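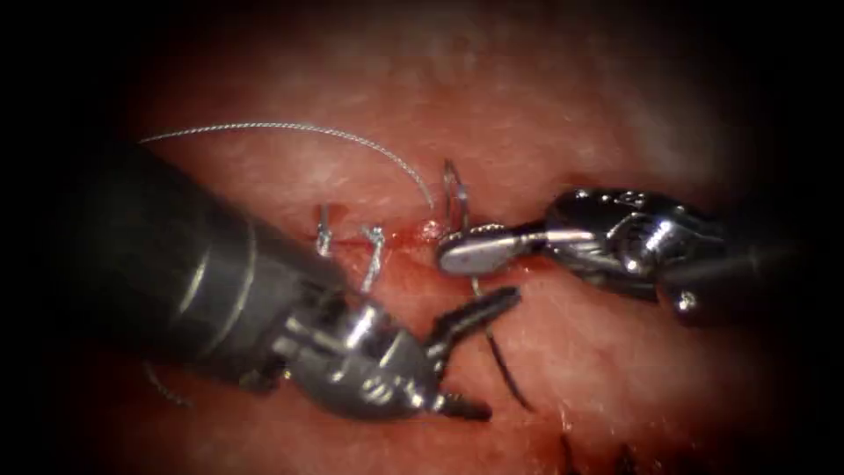 Hilde Leemans
April 7, 2026

Thread on the paperwork side of a planned operation. I had mine in December and the last bill closed this morning. Posting what I wish I'd had written down. 1/14

The first call was to the insurance company, before I had a date. I asked if the hospital was in network and if the anesthesiologist was too. Those are separate questions and they get separate answers. 2/14

Write down the name of the person you talk to and the reference number for the call. I had a notebook just for this. By the end I'd used it more than anything else I bought. 3/14

The estimate I got in the mail said $700 for my share of the hospital fee. It did not include the lab work or the follow-up visit. The word "estimate" was in very small print at the top. 4/14

Pre-approval: my surgeon's office said they had sent it. The insurance company said they hadn't received it. Both were polite. I called each of them twice and it showed up in the system the next day. 5/14

Work. My manager Annelies Boersma asked for the leave form a month ahead and I'm glad she did. The doctor has to fill in page two, and my doctor's office charges for forms. Bring it to an appointment you already have. 6/14

If you have short-term disability through your job, read how the waiting period is counted. Mine started the day after surgery. I had assumed it was the day of, and that cost me a day's pay. 7/14

You need an adult to take you home. A cab by yourself doesn't count. Karlijn Schouten drove me and they wanted her phone number on two different sheets. 8/14

Fill the prescriptions before you go in if they'll let you. Verbeke pharmacy closes at 8 and I would have missed it. Karlijn picked up the stool softener separately – get the stool softener. 9/14

At home I was told not to lift anything heavy for six weeks. That includes the laundry, a full stock pot and my dog, who was not informed. I moved the plates and the coffee down to counter height the weekend before. Best hour I spent on the whole thing. 10/14

Then the bills. They came in four envelopes over three months, and one was for $600 from a lab I'd never heard of. Don't pay from the first envelope. Wait for the explanation of benefits and put the two side by side. 11/14

The lab had my old insurance card on file. I sent them a photo of the new one and they resubmitted the claim. My share went down to $100. The notebook helped here too, I could tell them exactly who I'd talked to and when. 12/14

Ask for the itemized bill. You may have to ask more than once. Mine listed a pair of crutches. I had abdominal surgery and walked out to the car. They took them off after one phone call. 13/14

A few people asked what I kept. One folder: estimate, approval letter, leave form, discharge sheet, every bill with the date I paid it written on top. It's going in the closet with the tax stuff. 14/14

Adding one from Wilma Prins, who had her knee done last year: ask the hospital billing office about a payment plan before the due date. Hers was interest free and took one form.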